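About Us: Woder Robotics Workshop

Come see what we do (and stay for coffee)

Hi, I'm Shireen Botha! I run the teaching side of Woder, a small shop where people show robots how to do ordinary stuff, like picking up a box or moving a cup across a table. We do it with hand-held grippers, and twice a year we open the doors so anybody curious can come try one.

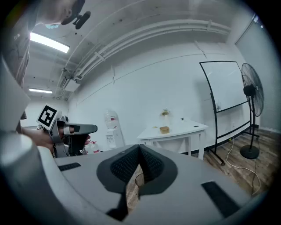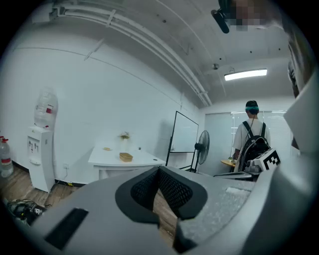
Our last open day was in October, on a Thursday, and I still can't get over how many folks came. We had 38 people signed up and then the neighbors started wandering in too, which was great, although we ran out of cookies before lunch. Ruan Potgieter gave the first demonstration at 10 a.m. and talked for twice as long as he was supposed to (he always does, and I've stopped fighting it).

The part visitors like best is holding a gripper themselves. You squeeze, the fingers close, and the recording of your move goes into the pile that our robot arm, Plulby, learns from. By closing time we had almost 700 new recordings! Some of them were pretty clumsy, mine included. Sipho Jacobs went through the whole batch the next week and tossed the ones where somebody dropped the thing and started giggling.

A little about how we got here. Charmaine Sithole and I met while we were both teaching night classes at Matlala, and we kept complaining that our students only ever saw robots in videos. So we rented one room, bought a table and a whiteboard, and put up a sign. Ariel Enriquez joined us the year after and wrote Ultard, the program we use to sort the recordings, mostly on weekends.

School groups are welcome any time of year, just write to us first so we can plan the day. Ages ten and up work best. The grippers get heavy after a while, so we take lots of breaks and swap turns. Wear shoes you can stand in, and bring questions, even the weird ones. A kid asked me if Plulby gets bored, and I'm still working on my answer.

The next open day will go up on our news page as soon as Charmaine picks a date.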